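# Teaching by hand or by controller: does it matter for PC strip-down?

Project report, second-year group, Brekwood site. Draft for assessment, July.

## 1. What we were asked to do

The brief from Mollumier was one sentence long: find out whether a person with no robotics training can show an arm how to remove a hard drive from a scrap desktop, and say which way of showing it is better. We had two ways available. The first is hand guiding, where you hold the arm and push it through the motion. The second is remote control through the Lencho handset, where you stand at the end of the bench and drive the gripper with two sticks and a trigger.

The supplier's leaflet says a new task can be taught "in minutes". We started out doubting this and we still do. It depends on what you are prepared to call a task.

## 2. Method

We recorded 62 demonstrations over the term. Each one started with the side panel off and was meant to end with the drive and its caddy in a tray. Every member of the group gave demonstrations both ways, so that one person's good or bad touch would not decide the result.

A demonstration was thrown out if the arm hit its force limit or if the caddy was dropped. It was also thrown out if the person showing the task had to reach in and free something. That last rule caused arguments. Some of us felt a quick nudge to a cable should be allowed. We kept the rule, because a recording with a hidden helping hand in it teaches the arm that cables move by themselves.

The kept recordings went into the Zanham training software with its settings left alone. We tried the result on 13 cases that had not been used for teaching.

## 3. What happened

Hand guiding felt easier to everyone on the first day. You can feel the caddy catch on its rails and ease off without thinking about it. The trouble is that the arm does not record what you felt. It records where its joints were, and your own wrist did the clever part.

Remote control was slower and far more annoying. The wrist camera gives a close view, but the gripper itself takes up a lot of it, and depth is hard to judge when you are trying to get in beside a drive bay. Two of us tended to overshoot and then creep back. Those creeping corrections ended up in the recordings too, and the trained arm copied them faithfully – it would stop short of the caddy, back off a little and try again, even with nothing in the way. 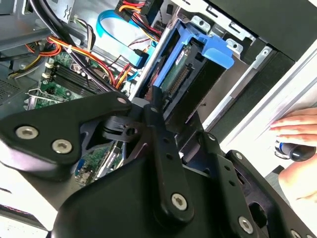
Cables were the worst part whichever way we taught. The power leads and the data cable lie differently in every machine, and no two of our demonstrations moved around them in the same way. The software seems to average these paths. An average of going left of a bundle and going right of it is going straight through the bundle, and on several test cases the arm tried to do so.

Of the 13 test cases, the arm taught by remote control got the drive out of six. The arm taught by hand guiding managed three. We would not read much into the gap. With so few cases, a couple of awkward caddies could have swapped the order.

## 4. What we don't believe

We don't believe the remote control figure shows that it is the better method. By the time we used the handset seriously we had already spent weeks hand guiding, so we knew where the caddies stick. A fair test would have had half the group start on the handset. We only saw this after 11 sessions and did not have time to start again.

We also don't believe our rejected recordings were useless. Most of them contain a good approach followed by a bad pull. Cutting them at the right point might have given us more to train on, but the Zanham software has no simple way to do it.

## 5. If another group takes this on

- Teach the approach and the pull as two separate tasks.
- Decide on one side of the cable bundle and stick to it, even when the other side looks easier.
- Swap the order of the two methods between people.
- Write down the make of caddy every time. We didn't until halfway through.

Unplugging the cables should probably be a project of its own. In our test cases they were pulled out beforehand by a person with fingers, and any claim about "automatic drive removal" based on this report ought to mention that.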